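Benedicta Sulemana
Wednesday, July 11, 2018

Thread on dishcloths and where to dry them. I redid ours this month and a few people asked what I ended up with.

We have a galley kitchen with one window, over the sink. There is no bar on the oven door and no radiator. For years the wet cloth went over the faucet and the dry ones went in a drawer with the batteries and the tape.

A cloth over a faucet dries on the outside and stays damp in the fold. By the second day it smells. Then it gets on the plates and you smell it when you drink a glass of water.

First thing I did was empty the drawer and count what we owned. 31 cloths. That included the ones under the sink and two that were holding up a window.

I sorted them on the bed. Kitchen, bathroom, floor, rags. If I couldn't decide, it was a rag.

Kitchen got seven. Everything else either went to another room or got cut up for the garage. I kept the thicker ones for hands and the flat weave ones for glasses.

Terry cloth is good for hands and spills. It is bad for glasses, leaves fuzz on them. Flat cotton or linen for glasses. I already knew this and still used whatever was on top.

Then the washing. All of them together, hot, regular detergent, no softener. Softener coats the loops and the cloth stops taking up water. If yours push the water around the counter, try two washes without it before you throw them out.

A few still smelled after one wash. Those I soaked overnight in hot water and washing soda in the big pot, then washed again. One still smelled. It's a rag now.

Next was where to hang them.

I tried the hooks with suction cups first. They held for four days on the tile and then came down in the night. Washed the tile with alcohol, tried again, three days.

Then an over-the-cabinet bar. It works but the door under it won't shut all the way, and the cloth hangs in front of the plates. Took it off.

My neighbor Jacinto Beltrán has a bar that swings out from the wall, a Stomivberg, with three arms. Very nice, and his dry fast. But it needs screws in the wall and we rent.

So I went for something that stands up by itself on the counter. What you want is height and a thin top edge. A cloth needs to hang with air on both sides, with as little of it folded flat against something as you can manage.

I took everything over to the big white table to work it out, with brown paper down on top. Blue cloth, the little white stand, two wooden dowels.
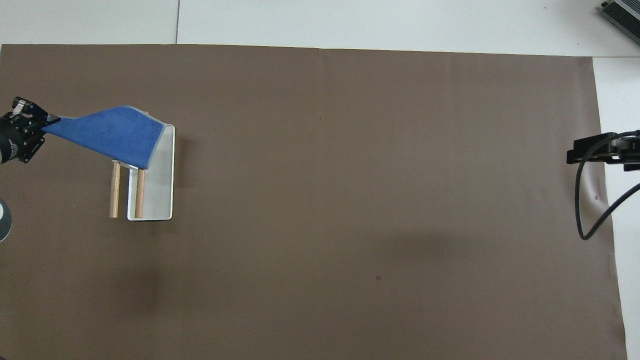
How long should a kitchen cloth be used before it goes in the wash?

One day for anything that touches dishes or the counter, and right away if it wiped up raw meat juice or egg. A hand towel can go two days if it dries fully in between.

Back to stands. A solid back is the problem with most of them. The side of the cloth facing the back gets no air and you have the faucet fold all over again, only bigger.

Dowels help with that. Put a rod between the cloth and whatever is behind it and you get a gap. It doesn't need to be a big gap. A finger's width made a difference for me.

Get smooth dowels or sand them. Any splinter grabs the loops on terry and pulls a thread. Fine paper, a couple of minutes each, then wipe off the dust.

Bare wood will mark a wet cloth, and a wet cloth will mark bare wood. I put on two coats of mineral oil, the food kind sold for cutting boards, and left them overnight between coats. Wiped off whatever was still sitting on the surface in the morning.

Don't use olive oil. It goes sticky and then it smells worse than the cloth did.

Weight matters. A wringed-out terry cloth is heavier than it looks and all the weight is at the top. If the stand is light, hang the cloth so the same amount is on each side, or it goes over backward into the sink.

(Wrung out. I know.)

Mine is on a nonslip mat cut from a roll of drawer liner. The roll was 40 inches and I used maybe a hand's length of it, so the drawers got new liner too.

Where you put it matters more than what it's made of. I tried the corner by the toaster first since it was free. No air there at all. Moved it next to the window and the same cloth was dry by lunch.

If you don't have a window, put it where people walk past. Beside the stove is fine if it can't reach a burner. Mine can't, I checked with the cloth pulled all the way out to one side.

How to hang one, since my kids asked and then ignored the answer. Rinse it. Wring it. Shake it once, hard. Open it all the way and lay it over the top with the edges even. No bunching.

The shake does a lot for terry, it stands the loops back up. Do it over the sink.

One cloth per stand. Two on top of each other is the same as one folded cloth. When there are two wet ones, the second goes on the shower rail.

Storage. The clean ones are now in a shallow basket on the shelf by the sink, rolled. I used to fold them in a stack, and the two on top got all the wear while the bottom ones stayed new. With rolls in a row I take from the left and put back on the right.

Used ones go in a mesh bag on the inside of the pantry door. It has to be mesh. I tried a plastic tub for a while and opening it in July was a mistake.

Cloths should be dry before they go in the bag. If you're doing laundry that night it doesn't matter.

Wash day is twice a week. Seven cloths covers it with one or two left over. When we have people staying I bring a couple in from the bathroom pile.

Several replies about paper towels. We still keep a roll for bacon and for the cat. One roll lasts a good while now. I'm not telling anyone to give them up.

Reply about microfiber: I have two and use them dry on the windows. For the kitchen I didn't like how they catch on rough hands. If you like yours, wash them apart from the cotton or they pick up all the lint.

Reply about color: I don't have a system by color. My sister does, blue for counters, white for dishes, and it works in her house. In mine the location works better. If it's on the stand it's the dish cloth, if it's on the hook by the back door it's for the floor.

Reply asking about bleach: I skip it. It weakens the cotton and mine wore through in the middle the year I used it. Hot wash and full drying has been enough.

Reply asking about boiling them. You can, if they're plain cotton. My grandmother did hers every Saturday. Check for a synthetic border first, some shrink at a different rate from the middle and the edge goes wavy.

Reply asking what to do if you only have room for a hook. Put the hook through a loop at the corner and hang it by the corner, so it hangs long. If there's no loop, sew on a bit of cotton tape. Clip style hooks are fine too but the spring ones rust where they touch the wet part and leave an orange dot.

The orange dot doesn't come out of white. Lemon and salt made mine lighter and that's as far as it went.

What I spent: the dowels, the oil and the mesh bag. I already had the drawer liner. The suction hooks I count separately because I'm annoyed about them.

Still to do: the bathroom. Same problem with washcloths, less air, and a door that opens onto the only good wall. I'm thinking of a narrow rail at the foot end of the tub. If anyone has one that stays up on painted plaster without screws, tell me the name of it.

Also the garage rags are in a bag behind the paint and there are too many of them. Jacinto is taking half for his bike.

Adding one more because three people have now asked about the smell coming back after washing. Check the washer. Run it empty on hot, pull back the rubber at the door and wipe inside the fold. Mine was bad in there. Leave the door open between loads.

I'll post again in September once the windows are shut more and I know how slow the drying gets.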